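4. Alta de una zona y primer envío de partes

Manual de Barell para corresponsales y redacciones asociadas 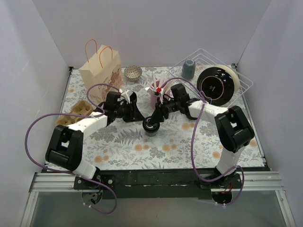 Esta sección da por hecho que ya tiene usuario y que ha leído la sección 3, la de contraseñas. Si no la ha leído, vuelva. Regula Kuster la escribió dos veces y se le nota el cansancio en la segunda.

4.1 Crear la zona

1. Entre en Zonas > Nueva y escriba el nombre de la localidad tal como lo usan sus habitantes. El ministerio suele tener otro; póngalo en «Alias».

2. Elija el radio en kilómetros. El máximo es 200. Quien necesite más está cubriendo un país y debe pedir el formulario largo.

3. Asigne un editor de guardia. El campo no admite «todos», que en la práctica significaba ninguno.

PRECAUCIÓN: no active «Ubicación exacta» en zonas con combates o controles de carretera. La coordenada viaja con el parte y la ve cualquiera que lo reciba, incluido quien no debería.

4.2 Enviar un parte

4. Pulse Parte nuevo. Dispone de 720 caracteres. Los adjetivos también cuentan.

5. Marque el origen: testigo directo, testigo indirecto, fuente oficial o rumor. «Fuente oficial» y «rumor» pueden marcarse a la vez – lo pidieron los usuarios de Greltard y se usa bastante.

6. Si cita cifras de víctimas, indique quién las da y a qué hora. Sin esos dos datos el botón Enviar permanece gris, por mucho que se insista con el ratón.

7. Sustituya los nombres de los testigos por la clave de cuatro letras que genera el sistema. No sirven las iniciales, ni el apodo del pueblo.

Nota: sin cobertura, el parte queda en cola. La cola guarda 500 envíos y después descarta los más antiguos sin despedirse.

4.3 Errores frecuentes

Error 2242: dos editores han abierto el mismo parte. Gana el primero que guarda. Las reclamaciones, a Nidia Condori, con paciencia.

«Zona duplicada»: busque primero por alias. Fusionar zonas no se puede deshacer hasta la versión de septiembre.

El cierre de una zona se explica en la sección 5.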